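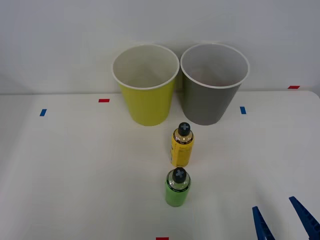

Ayane Matsuda wrote to us after the last round that she enjoyed the sorting more than she expected, and that the breaks could be longer. We listened, and the breaks are longer now.

The Flitard table study in Grurnembridge is looking for 20 participants for January. You will sit at a table and tell us how you would group and put away small everyday items, such as cups, bottles and drink cans. 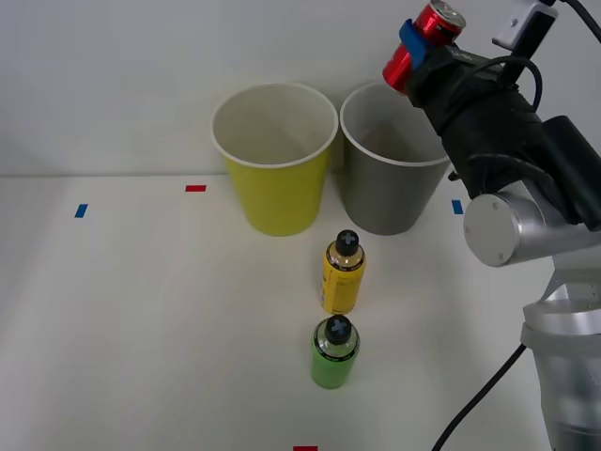 One visit takes 2 hours, with a pause in the middle. No experience is needed. We only ask that you are an adult and can follow simple spoken instructions in English.
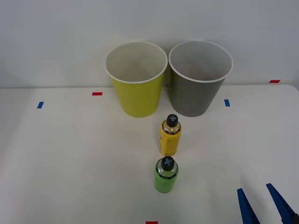
We are interested in how people decide what belongs together. Some participants go by color, others by the kind of item. In a set with a yellow cup, a gray cup, a yellow bottle and a green bottle, both ways are possible, and we will not tell you which one to use. Please do not practice at home.

What to bring:
- a document with your name
- reading glasses, if you use them for small print

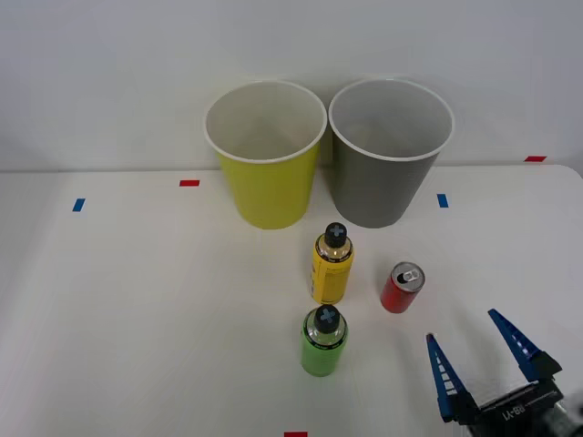 How to apply

Please come to the Villa reception, room 1094, or send us a short letter with the reference Nullitz 1295. Kindly write which hours are good for you.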